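Progress report, suturing demonstrations
Project: Flullik
Submitted by the Undgate group, 7/29/19

Work since the last report has gone into collecting demonstrations of interrupted stitches on skin-like pads. An operator drives the instruments and the system records the wrist camera views along with joint positions. We now have 287 usable demonstrations against a target of 200 for this period. Another 18 were dropped for missing camera data.

We no longer clear old knots and thread ends off a pad between runs. The January model did well on fresh pads and poorly on used ones, so the training set needs both. Each run is labeled by stage: needle pickup, drive, pull-through, knot, trim.
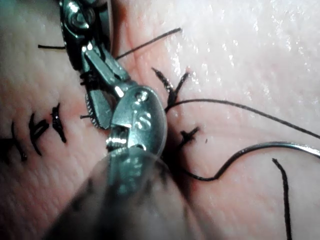
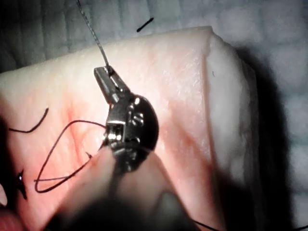 Wrist camera views of the instrument at the pad, with earlier knots in place.

Labeling is behind. The first 100 demonstrations are fully labeled and have been sent to Julbridge for training. The rest have start and end times only. The hardest call is where pull-through ends and the knot begins, and our two labelers still disagree on it. We have rewritten the guide for that stage and will relabel the affected runs.

Spending is within budget except for pads, which wear out faster than planned. Virk has quoted a lower price on a bulk order and we ask for approval to move money from the travel line to cover it.

Next period: finish labeling, then begin running stitches.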